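# How does a trainer get made?

Have a look at your feet. If you are wearing trainers, you have on each foot something made of lots of separate bits, stitched and glued and pressed together by people who think about feet all day long. It is a funny sort of job when you say it out loud, but somebody has to do it, and I am very glad they do, having once walked the whole way round Kemeys in my aunt's clogs.

I promised the children in Miss Maglaya's reading group that I would write all this down properly, so get comfy, and if you have a trainer handy (a clean one, please!) hold it in your lap while you read.

## It begins with a foot that isn't a foot

Before anybody cuts out a single piece of cloth, they need a shape to build the shoe around. It is called a **last**, which is a very old word and has nothing to do with coming last in a race. A last looks like a smooth, solid foot with no toes. Long ago lasts were carved from wood, and some still are, but most of the ones in big factories are plastic.

Every size needs its own last, and lefts and rights need their own too. If you put your two shoes side by side you will see why – they curve in opposite ways, like a pair of brackets.

My friend Houshang Esfahani used to work at a small shoemaker called Pulletti, and he told me that the room where they kept the lasts had 300 of them on shelves, all pointing the same way, as if a crowd had taken their legs off and gone for lunch. He said he never quite liked being the one to turn the lights off.

## The top part

The part of the shoe that wraps over your foot is called the **upper**. On a running shoe it is often a knitted or woven cloth with tiny gaps in it, so that air can get in and out. Feet sweat a great deal, even small ones, and all that damp has to go somewhere.

Shoes for other jobs have other uppers. Leather is tougher and keeps its shape for years if you look after it. Canvas is the strong cotton you find on plimsolls and tents.

The pieces of the upper are cut out flat, like the pieces of a paper doll's coat, and then sewn together. There is the **tongue**, which sits under the laces and stops them rubbing you. There are the **eyelets**, the little holes the laces go through. And right at the ends of the laces are those hard tips, which have a name of their own: **aglets**. I was quite grown up before I learned that word and I have been trying to fit it into conversations ever since.
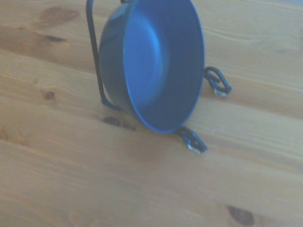
Once the upper is sewn, it gets warmed or steamed so that it goes soft and stretchy, and then it is pulled down tightly over the last. When it cools, it remembers the shape. You may have noticed something similar with a woolly jumper, which will dry in whatever shape you leave it, including the shape of a radiator.

## The squashy middle

Press your thumb into the side of the sole, just above the part that touches the ground. Does it give a little? You have found the **midsole**. It is usually made of foam, and foam is full of tiny bubbles of gas. When your foot lands, the bubbles squash, and when your foot lifts, they spring back again.

After a lot of running the foam gets tired and doesn't spring as well as it did. That's why an old pair can feel flat and hard even when the tops still look smart.

## The grippy bottom

Underneath everything is the **outsole**, usually made of rubber. Turn your trainer over and look at the pattern, which is called the **tread**. Shoes for muddy fields have deep, chunky lumps to dig in with. Shoes for a sports hall are much flatter, because a smooth floor is easier to hold on to when plenty of rubber is touching it.

The outsole and the midsole are glued to the upper, and then the whole shoe is squeezed in a press. After that the last can come out, the laces go in, and somebody checks the shoe for wonky stitches before it goes in its box.

## Something to try

Make a tread map! Lay a sheet of thin paper over the bottom of a clean, dry trainer and rub gently with the side of a wax crayon until the pattern comes through. Do one for everybody at home and write the names on the back, then mix them up and see who can match each rubbing to its shoe.

Felicidad (Miss Maglaya to you) did this with her group in February, and the best one came from a grandad's walking boot.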